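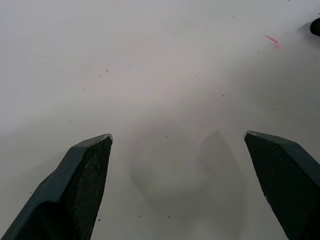
A matt white tabletop. The finish is even, with a slightly brighter patch towards the upper left.

How to paint a tabletop matt white

A matt white top suits most rooms and hides small dents better than gloss does. It is also easy to get wrong. Most poor results come from paint put on too thickly over a surface that wasn't cleaned properly. The method below is for a flat wooden or veneered top of ordinary dining or desk size, using water-based paint and a small foam roller. Allow a weekend for the painting and another two weeks before the table goes back to normal use.

What you need

Sugar soap and two cloths
Sandpaper in 100 and 300 grit, and a sanding block
Fine surface filler and a filling knife
Water-based primer (stain-blocking if the old top is dark or knotty)
Matt white furniture paint
Clear matt water-based varnish
Two 4 inch foam rollers, a tray and a 1 inch brush
Low-tack masking tape
Dust sheet
Dust mask

I used Hilden primer and Stoston matt white on the last two I did. Any decent furniture paint will do the job, but don't use wall emulsion. It marks as soon as you put a cup on it and the varnish doesn't hold to it well. If you want to match an existing white, take a drawer front or a shelf to the shop with you. The Stoston white I bought was number 1277 on the card, a cool white with a bit of grey in it. Next to cream walls it can look blue, so try a patch first.

Before you start

Find out what is on the table now. Rub a hidden spot on the underside with a little white spirit. If the cloth picks up a yellowish, sticky film, the top has been waxed, and all of the wax has to come off before you do anything else. Wipe it down with white spirit and clean rags, changing the rag often, and leave it overnight with a window open. Lay the used rags out flat outdoors to dry before you throw them away.

If the paint is old and you don't know what it is, use a lead test kit before sanding. They are cheap and sold in most hardware shops. If it comes up positive, stop there and get advice.

Take the top off the legs if it unscrews easily. Painting it flat on a pair of trestles is much simpler than bending over it in a room full of chairs. Put the screws in a jar.

Step 1: Clean

Mix the sugar soap as it says on the packet and wash the whole top, including the edges and the first few inches of the underside where hands go. Rinse twice with clean water. Let it dry fully. On a cold day this takes longer than you think, and damp wood clogs sandpaper.

Step 2: Sand

Start with the 100 grit. Work along the grain with the block held flat and light pressure. You are only taking the shine off, so there is no need to get back to bare wood. Veneer is thin, particularly at the edges, and once you have gone through it there is no good way back. Ease off when you get near the corners.

Vacuum the dust, then wipe with a barely damp cloth. Run your palm over the surface with your eyes shut. Your hand will find ridges that you miss by looking.

Step 3: Fill

Press filler into dents and scratches with the knife, leaving it slightly proud. Deep gouges need two goes. When it is hard, sand it level with the 300 grit and wipe again. Matt paint hides shallow marks, but a hollow the size of a thumbprint will still show when light comes in low from a window.

Step 4: Prime

Mask anything you don't want painted. Stir the primer well. Do the edges first with the brush, then roll the top straight away, starting from the far side so you aren't reaching over wet primer. Keep the coat thin. It will look patchy and that is fine.

Leave it for the time on the tin. Oak, mahogany and pine knots can all bleed through as yellow or brown stains. If you see any, put on a second coat of primer and wait again. White paint alone won't cover them, however many coats you use.

Rub down lightly with 300 grit when the primer is dry, and wipe off the powder.

Step 5: Paint

Wet the foam roller and squeeze it out in a towel until it is only just damp. This stops it soaking up paint unevenly and gets rid of some of the bubbles.

Load the roller, run it up and down the ridged part of the tray, and paint a strip the full length of the table. Lay the next strip so it overlaps the first by a third. When you have covered the whole top, go over it once more with the roller nearly empty and no pressure, always in the same direction. Then leave it alone. Water-based paint starts to set in 15 minutes or less in a warm room, and if you go back to a missed bit after that, you will drag it.

Two thin coats is the least you will need. Over a dark top expect three. Sand very lightly between coats and wipe well each time.

Step 6: Varnish

White tops need a water-based varnish. The oil-based kind goes yellow, and you will see it within months. Stir it slowly and thoroughly, and don't shake the tin. The matting agent sinks to the bottom, and if it isn't mixed in, the first half of the tin dries shiny and the rest dries chalky.

Use the second roller, new, for this. Put on two thin coats, three if children eat at the table. I have tried the Praltholm matt and a satin varnish from the same range, and the satin wiped clean more easily but lost the flat look — choose whichever matters more to you.

Drying and hardening

The surface will feel dry in a couple of hours but it stays soft for much longer. Light things can go on it after two days. Wait two weeks before using hot plates, table lamps or anything with rubber feet, and use mats even then. Don't cover it with a cloth during this time, as the weave can print into the varnish.

Common problems

Orange peel texture. The coat was too thick or the room too warm. Let it harden, flatten it with 300 grit and put on a thinner coat.

Shiny patches. Usually unstirred varnish. Rub down and apply one more well-stirred coat to the whole top, not just the patches.

Dust specks. Sand them out between coats. Before the last coat, damp down the floor and keep the door shut.

Peeling at the edges. There was grease or wax left underneath. Scrape back to where the paint holds, clean, prime and repaint.

Cleaning

Warm water with a drop of washing-up liquid, on a soft cloth. Cream cleaners and the green side of a sponge will polish the matt finish and leave shiny marks that don't come out.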